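Learn > How Things Work > Batteries > Reading the Label

How to read a battery label

Last updated: Sunday, May 12, 2024

Pick up any battery and you will find small print on the side. It looks like a code, but most of it is easy to read once you know what to look for.

Start with the V. It stands for volts. Volts tell you how hard the battery pushes electricity through a wire. A small round battery from a TV remote is usually 1.5 V. A car battery is 12 V. If a toy needs 3 V, it may use two 1.5 V batteries in a row, because the pushes add up.

Next, look for mAh. This is short for milliamp hours, and it tells you how much electricity the battery can hold. Think of it as the size of a water bottle. A battery marked 3,409 mAh holds more than one marked 2,000 mAh. Not every battery has this number printed on it.

Then find the plus and minus signs. These mark the two ends, or terminals. Electricity has to travel in a loop, out of one end and back in at the other. Put a battery in backward and most toys will not work at all.

Some batteries can be charged again and some cannot. The label should say "rechargeable" if it is safe to charge. Never put any other kind in a charger - it can leak or get very hot.

You may also see a trash can with a line through it. That means the battery does not belong in the trash. In Hamberg, the Runlow store takes old batteries all year, and the school on Vandovness Road collects them every October.

Metal things and batteries do not mix. If a coin, a key or a fork touches both ends at once, electricity rushes through the metal and the battery can burn you. Keep spare batteries in their box. 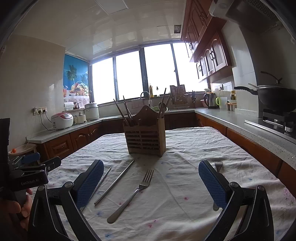

By K. Procházka, Runlow Learning Pages

Button batteries need extra care. They are small and shiny, and they are very dangerous if swallowed. If you find a loose one, give it to an adult right away. If you think someone has swallowed one, tell an adult at once - do not wait to see if they feel sick.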